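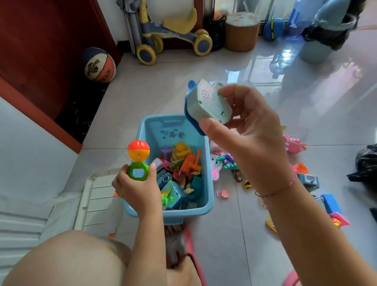 “把玩具收进箱子，房间就整齐了。”这句话你大概听过很多遍，说的人多半是大人，说的时候多半还皱着眉头。我劝你先别信。你想一想，收进箱子的玩具，是变整齐了，还是只是变得看不见了？照片里那只浅蓝色的塑料箱，紫的、黄的、橙的、青绿的，全挤在一块儿，绿色的恐龙和玩具相机做了邻居。地砖上还散着一片：白色的兔子脸玩具、一串棕色的珠子、一个粉色发夹。箱子里的算“收好了”，地上的算“乱”，可是要从箱子里找出一块橙色的小零件，恐怕不比在地上找容易。

这篇文章就来查一查“收玩具”这件事。大人讲的道理，有的站得住，有的站不住，我们一条一条地审。

## 第一条：“乱就是东西多”

先来怀疑这一条。图书馆里的书比你家的玩具多得多，你会说图书馆乱吗？不会。反过来，一张桌子上只放三样东西，一只袜子、半块饼干、一把湿雨伞，你妈妈一进门就会说：“怎么这么乱！”

可见多和乱是两回事。那什么是乱？我比较相信这个说法：**要找一样东西的时候，你猜不出它在哪儿，这就是乱。**

图书馆的书有编号，你知道编号，就能走到那个架子前面。玩具没有编号，可是你脑子里可以有一张地图。“小车在窗台下面，积木在床边。”地图画得出来，房间就不算太乱，哪怕看上去花花绿绿的。

不过你也别高兴得太早，拿这句话去跟大人顶嘴。有的小朋友说：“我的东西虽然满地都是，可是我都知道在哪儿！”真的吗？这句话是可以检验的。闭上眼睛，请家里人说出一样玩具的名字，你用手指出它在哪个方向，再睁开眼睛看。试上几回，你就知道自己有没有吹牛了。

## 第二条：“有一只大箱子就够了”

大箱子很受欢迎，收起来快得很，抓一把，扔进去，再抓一把，再扔进去。问题出在第二天。

大的东西和小的东西一起倒进箱子，小的会往下钻。为什么呢？玩具和玩具之间有缝，箱子一晃，小东西就从缝里掉下去，大东西太胖，掉不下去，只好留在上面。你吃混合坚果的时候可以留意一下，罐子摇一摇，上面常常是个头大的，碎渣都在底下。科学家研究过这种现象，给它起了个名字，叫“巴西果效应”。巴西果是一种很大的坚果。

所以你那块最小的拼图，八成在箱子最底下。要拿到它，你得把上面的全翻出来，有时候干脆把箱子整个倒过来。哗啦一声，昨天白收了。

有人会说，那就买分格子的收纳盒呀。我见过一种叫 Tresero 的盒子，说明书上讲，用了它“孩子从此爱上整理”。我不太相信。我认识的孩子里，没有一个是因为盒子才爱上整理的。格子太多还有新的麻烦：一只恐龙，该放“动物”那格，还是放“绿色”那格，还是放“会咬人的”那格？你站在那里想了半天，最后随手一塞，格子就白分了。

我的看法是，箱子可以用，只是不要只靠一只。大的放一处，小的另找一个带盖的小盒子装起来，先分这么两堆，就比全倒在一起好找得多。

## 第三条：“地上有玩具，会摔跤”

这一条，我想挑毛病，挑来挑去没挑出多少。

瓷砖地又硬又滑。你的脚踩在地上不打滑，靠的是摩擦力，就是脚底和地面互相“拉住”的力。如果脚和地面中间多了一颗圆珠子，珠子会滚，脚就跟着珠子走了，身子还留在后面。结果你猜得到。

圆的东西最爱惹这种事，珠子、弹珠、小球都算。方积木不太会滚，可是它有尖角，光脚踩上去疼得人直跳。你全身的重量压在那么小的一个角上，脚底当然要抗议。同样的重量，压在一大片地方不疼，压在一个小点上就很疼，这叫压强，以后物理课上会学到。

那么是不是整个房间的地上都不能有玩具？我看也不必。玩的时候不把玩具拿出来，还怎么玩？真正要紧的是走路的地方：门口、床边，还有从床到厕所的那条路。夜里你迷迷糊糊起来，是不会开着大灯慢慢看路的。

家里要是有还在地上爬的弟弟妹妹，事情又不一样。他们会把小东西放进嘴里，一颗珠子也可能噎着人。这时候没有什么好怀疑的，小零件要马上捡走，放到他们够不着的高处。看见他们嘴里有东西，赶快叫大人。

## 第四条：“玩一样，收一样”

听起来很有道理，可是定这条规矩的人，大概很久没有玩过了。

你正在演一出戏，恐龙要去兔子家做客，路上要骑车，到了要拍照。恐龙、兔子、相机，一样都不能少。要是拿出相机之前必须先把恐龙收起来，请问，谁去做客？

有一位幼儿园老师叫 Oliwia Michalski，她给班上的孩子换了个说法：“一个游戏收一次。”做客的戏演完了，再把演员请回家。我觉得这个说法讲理。难的地方在于，有些游戏好像永远演不完，从早上演到吃晚饭，地上的演员越来越多。她班上的办法是吃饭前一律散场，没演完的，明天接着演。孩子们抱怨过，她没有改。

## 第五条：“一起收，很快就好”

快不快，要看怎么一起。

如果两个人都蹲在箱子旁边，手会碰手，头会碰头，还会为了“这个是我先拿到的”吵起来。有的大人收得太起劲，把你刚搭好的东西也拆了。叠好的玩具，上面一个球，下面一个圈，在大人眼里是两个零件，在你眼里可能是一座灯塔。大人不会读心，你得开口说：“这个先别动。”

比较好用的是分工：一个人负责捡，一个人负责放。或者按地方分，你管门这边，我管墙那边。还有一种是按种类分，你只找带轮子的，我只找软的。你们可以每种都试一次，看看哪一种吵得最少。

## 自己动手查一查

别光听我说，我也可能是错的。你可以做一个小实验，不用买任何东西，只要一只箱子、一个小盒子和一个会看钟的人。

1. 挑一样很小的玩具，不会被压坏的那种，和别的玩具一起倒进大箱子，轻轻晃几下。
2. 请人看着钟，你开始找。找到了，把用掉的时间记在纸上。
3. 把玩具重新收好，这回小的进小盒子，大的进箱子。
4. 再找同一样玩具，再记一次时间。

做实验有一个容易上当的地方。第二次你已经有经验了，手会更快，所以时间变短，不一定全是小盒子的功劳。想公平一点，可以换一个没找过的人来找，或者过一天把顺序倒过来再做。真正的科学家也为这种事伤脑筋。

如果你的结果和我说的不一样，先不要急着改数字。看看是不是你的玩具本来就不多，或者那样小玩具颜色特别亮，一眼就看见了。把这些也写在纸上。

## 几个词

**分类**：把有相同地方的东西放在一起。按大小、按颜色、按用处都可以，没有哪一种永远是对的。

**摩擦力**：两样东西贴在一起，想滑动的时候互相“拉住”的力。

**压强**：力压在多大的地方上。地方越小，压强越大，所以积木的角比积木的面更让脚疼。

**巴西果效应**：大小不一的东西混在一起摇晃，大的常常跑到上面来。

要是你家大人看完这一页，说“那现在就去收吧”，你可以先问一句：是收起来，还是藏起来？问完了，还是得去收。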